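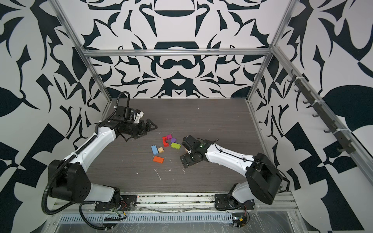
Eight small coloured blocks on the dark tabletop, with the Morelli print on the walls behind.

Home Interviews Workrooms Print Contact

Drawing a wall you can't ignore

Plikura's pattern designer on black ink, table tops and a set of wooden blocks

2 comments 230 shares

The designer at Plikura has been drawing repeat patterns for most of her working life. Morelli is the boldest of them, and the one she is asked about most. It is black on white, with large curling leaves, and it covers three walls around a dark work table.

"I started with the leaf," she says. "One leaf, very big, with a pointed end. I drew it in brush and ink on lining paper because that was what I had. Then I drew it again facing the other way."

The back wall was planned first. Its design is symmetrical, and she spent six weeks on the join down the middle. "If the two halves are out by a hair you see it straight away. With flowers you can get away with it. With plain black shapes you can't."

The side walls gave her less trouble. They carry the same sort of leaves in a different arrangement, broken up by angular, chequered parts. She added those late. "It was all curves and it made people feel a bit seasick. The checks give your eye somewhere to stop."

I asked whether colour was ever considered. There was a green version, she says, and a dark red one, and both went as far as test prints with Notex, the printers. She kept the red sheet and wraps presents in it.

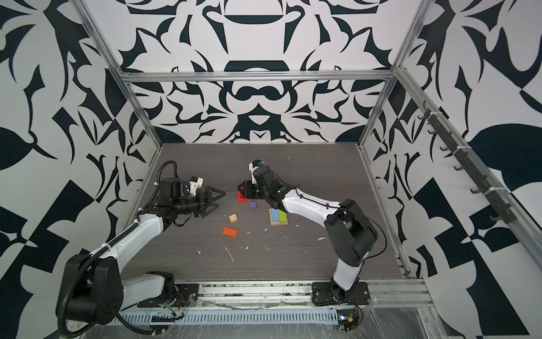

The back wall of the Morelli print, mirrored either side of its centre line.

The table top was harder to settle than the walls. She tried five finishes. White disappeared, and pale oak looked, in her words, "like a café". The one that stayed is dark with a wood grain to it. "It's quiet. You have all that going on behind, and then something flat and plain to put things on."

The things to put on it, for now, are wooden blocks. She likes them because they are small and simple, and because the colours show up well against the dark surface. She had assumed that the walls would swallow anything placed in front of them. "But a block is a solid bit of colour and the wall hasn't got any. They don't compete."

The hooks along the right-hand side are small and black and sit in a row. She would have them in any room, she says, patterned or plain. "I've never regretted a hook." They are held on with white cable ties, and when I mention them she says she doesn't mind them at all – white is already half the scheme.

Would she live with Morelli at home? She thinks about it for a while. "In a hallway, yes. Not in a bedroom. You want to be able to shut your eyes and not still see it."

She is now working on a second pattern, to be called Zekden, with much smaller leaves and more white. The first sheets are due from the printers in February. So far she has finished one wall of it, and she is redrawing the corner.

Share this interview Print Back to Interviews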